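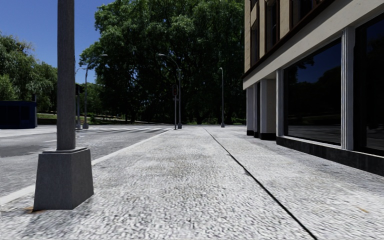 The meeting was opened at 10:30 and was held to review the Datach navigation kit, which is offered to us for the sidewalk delivery robot. The supplier of the kit is Olance, and their offer was shared before the meeting together with the simulated city where the kit is shown at work. The review group went first through the route at street level. It was noted that the thick pole with its wide, sloping base stands on the pavement itself, on the side of the road, and that the robot must plan its path between this base and the shop windows. The group agreed that this is a good type of obstacle for our purpose, as our current software looks at the pole but does not treat the base as wider.

1. Minutes of the February meeting
Accepted with one correction. The name of the test route should be Tekleab, in one word.

2. The offer
The kit is offered at 2161 per robot, with support included for the first year. The simulator license is a separate line and costs 259 per seat. We would need two seats. The group found the price of the kit acceptable, but asked why the license must be renewed each year when the kit is bought only once. Olance will be asked to answer in writing.

3. Performance of the kit
The kit was compared with Plastero, the software we use at present. In the trial runs Datach kept a steadier distance from walls and needed fewer stops. It was slower in turning at corners – the group did not see this as a serious problem at walking speed. Large shop windows remain a concern, and the supplier's report has only a short paragraph on reflections.

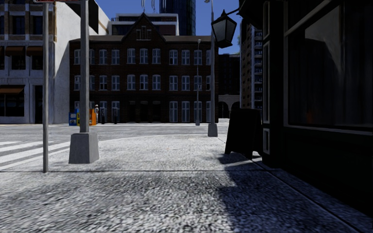

Does the kit need a map of the street before the first run?
A rough map is enough. The robot corrects it during driving and saves the new version when it returns to the base station.

It was asked that this point is added to the offer text, where it is missing now.

4. Simulator
The simulator was considered useful for training of operators. Two remarks were recorded. First, the weather settings are few, and there is no light rain. Second, the log files are written in a format which our tools cannot open without conversion. 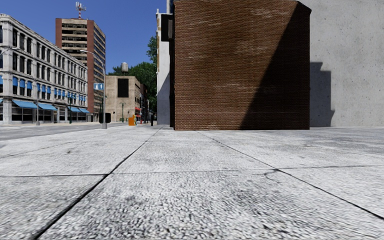
The conversion takes almost as long as the run, so we will request a direct export before any order is signed. If it cannot be delivered, the seats should be offered to us at a lower price.

5. Decisions
The order is not placed yet. A trial of the kit on one robot is approved, on the condition that the written answer on the license is received first. Plastero stays in use on all other robots during the trial.

6. Other matters
The charging cable of the second robot is to be replaced. The storage room key was returned.

The meeting was closed at 11:45.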